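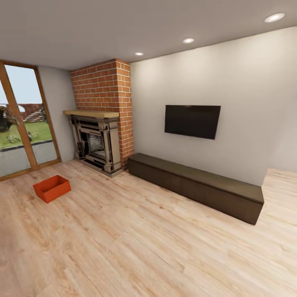 Hwa-young Maeng
Lecturer in Automation, Pridville

Chapter 4: Buying a Simulation Kit

A household robot costs a lot to buy and more to repair. Many small firms now do their early work in software, using a kit that supplies the rooms, the objects and the arms. This chapter reviews one of them, the Hondelov Home Kit, and uses it to show what a buyer should ask before signing a licence.

The kit is sold by the seat at $984 a year. A seat covers 50 saved rooms and one two-armed robot model. Extra robot models are priced separately, and the catalogue does not always make that clear.

We chose a plain task for the review: handling open orange-red boxes in a furnished house. A box with thin walls and no lid is harder than it sounds. The arms can work from both sides, but they have to agree on height and spacing.
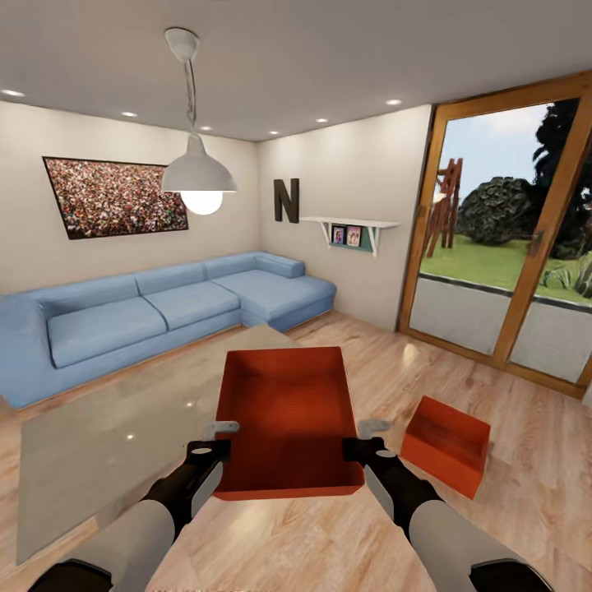
SECTION 4.1 TWO-ARM HANDLING

Before you compare kits, write down how you will judge a run. Fengying Song, who set up the trials for this chapter, recorded the position of each gripper and the position of the box at every step. 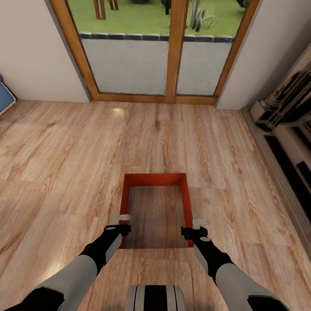 Contact settings come next. The default friction value in the kit is high, and a grip that holds at that value may slip on real hardware. Lower it, run the task again and keep both sets of results. The settings menu is described on page 38.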